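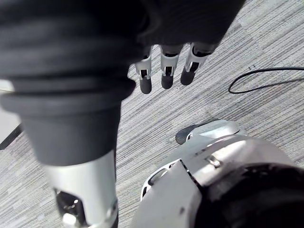

Setting up your pick'em league in Tandimura

Okay, kickoff is a ways off, but get this done in June and you'll thank yourself!

1. Sign in and tap New League. I called ours Baseck Bowl (Aitana Toledo's idea, blame her).

2. Pick your conference. You can add up to 3 more later, but I'd stick with one your first season.

3. Set the pick deadline. I use 20 minutes before kickoff – any earlier and Daniyal forgets.

4. Send the invite link. Each link works for four people, so a big group needs a couple.

Note: Bowl games are off by default. Look under Schedule, way at the bottom.

Caution: Don't change the scoring once picks are in! It wipes the whole week. I lost 171 points that way and I'm still sore.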